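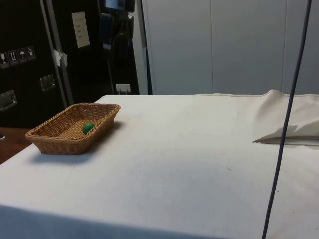 The Semaan basket is a low wicker tray-basket for the table, the shelf or the hallway. We sell it since December and it has become the basket our customers order again, mostly as a second one for a different room. It is rectangular, with sloping sides and a thicker rolled band of wicker for the rim, and the colour is a light honey-brown that goes well on a white cloth. Because the sides are low, even a small thing like the green ball can be found without digging.

What customers keep in it
Bread rolls, keys, letters, napkins, the toys of a cat. Saodah Rahman from our shop keeps her knitting wool in one. Please do not use it for plants, as the water from the pot will mark the wicker.

Size and weight
Length 30 cm, width 20 cm. The sizes are measured on the outside of the rim. Each basket is woven by hand, so yours can differ a little from these numbers, and the colour also – it comes lighter or darker with each delivery.

The weave
The sides are made in tight rows and the floor has a pattern of parallel ridges. Crumbs can stay between the ridges. Turn the basket over and knock on it softly, or use a dry brush.
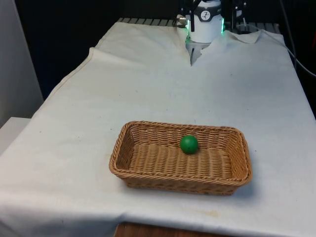 Care
Wipe with a cloth that is only slightly damp and let it dry in the air, away from the radiator. Do not put it in the dishwasher. If a strand comes loose, cut it short with small scissors and do not pull.

Ordering
Article number 74, Semaan basket, natural. The Brokell liner in cotton is sold separately and fits this size only. Orders placed before 4th August are sent with the old label, the basket is the same. For larger quantities please write to Khalil Nasrallah at our office.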